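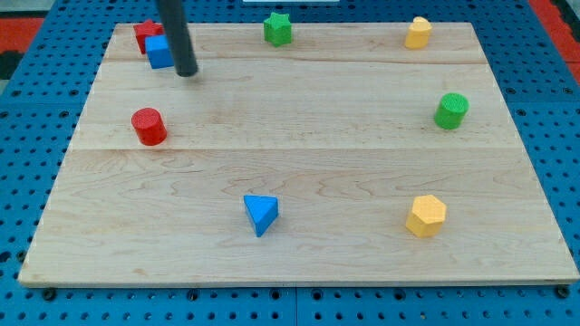 穴あきの青い天板にメープルの板、その上に積み木

卓上アームの予算、どこにお金をかけるべき?

投稿者:もちごめ係

はじめまして。小さな木工教室をやりながら、空き時間に積み木を動かすロボットアームの実験をしています。写真がうちの作業台です。板の上に星や円柱、三角、六角のブロックを散らして、先が丸い黒い棒で押して色ごとに寄せる、という作業をやらせています。

今のアームは知人の会社から借りているもので、11月に返さないといけません。そこで自前で一式そろえようと思って、予算300万円で見積もりを取り始めたんですが、もう頭がこんがらがってきました……。

Westoraの見積もりはアーム本体だけで200万円ちょうど。Murthyのほうは本体が安いかわりに、架台と制御ボックスが別売りです。どちらも「グリッパーはどうされますか」と聞いてくるんですけど、押すだけなら棒のままでいいのか、最初から指のあるタイプを買うべきなのか、そこが決まりません。あと天板!穴あきの台って、ちゃんとしたのを買うと結構しますよね。ベニヤに自分で穴を開けるのはナシでしょうか。

置き場所は教室の隅で、奥行きは60センチしか取れません。経験のある方、優先順位を教えてください。

投稿者:ねじ山五郎

押すだけなら棒で十分です。うちも棒だけで一年やりました。指は後で買えます。

投稿者:夜勤あけのパン

似たような台を二回組んで、一回目は盛大に失敗した者です。長くなりますがすみません!

まず天板はケチらないほうがいいです。私は一回目に手持ちの合板へドリルで穴を開けたんですが、ピッチが微妙にずれて、カメラの支柱を付け替えるたびに位置合わせをやり直すはめになりました。二回目はGollemholmの既製の穴あき板にして、そこからは本当に楽です。写真みたいに板を台に載せるなら、板がずれない留め方もいっしょに考えておくといいですよ(私は端をボルトで押さえています)。

で、アームですが、見積書は本体の値段だけで比べないでください。架台、制御ボックス、非常停止ボタン、ケーブル、送料、設置費、これを全部一枚の表に書き出すんです。私のときは安いはずのほうが、足していったら逆転しました。Murthyさんには別売り品込みの総額でもう一度出してもらうのがいいと思います。保守も、年額なのか呼ぶたびに払うのか聞いておくこと。

それと納期!私は注文から届くまで4か月待ちました。11月に返却なら、今の借り物を延長できるか先に聞いておいたほうが安心です。

奥行き60センチは、正直ちょっと心配です。台が入っても、アームの肘が後ろに張り出す機種だと壁に当たります。カタログの可動範囲の図を実寸で紙に描いて、床に敷いてみてください。人が立ち入らない側の余裕もいるので、安全面はメーカーに設置場所の図面を送って相談を。

指のあるグリッパーは、私も後回しでいい派です。ただ手首の取り付け規格だけは確認しておかないと、後から買うとき変換プレート代で泣きます。泣きました。

投稿者:とおりすがりの倉庫番

中古は考えましたか?Hennervilleだったか、Henervilleだったか、中古のアームを扱う店があったはずです。私は買ったことがないので良し悪しはわかりません。ソフトの更新が切れている機種もあるらしいので、そこは聞いたほうがいいかも。

積み木のほうは木工教室なら自作できますよね。うらやましいです。予備を多めに作っておくと、角が欠けたときに困らないと思います。

投稿者:もちごめ係

みなさんありがとうございます!天板は既製品にします。さっそく今夜、床に紙を敷いてみます。Murthyには総額で出し直しをお願いしました。返事が来たらまたここに書きますね。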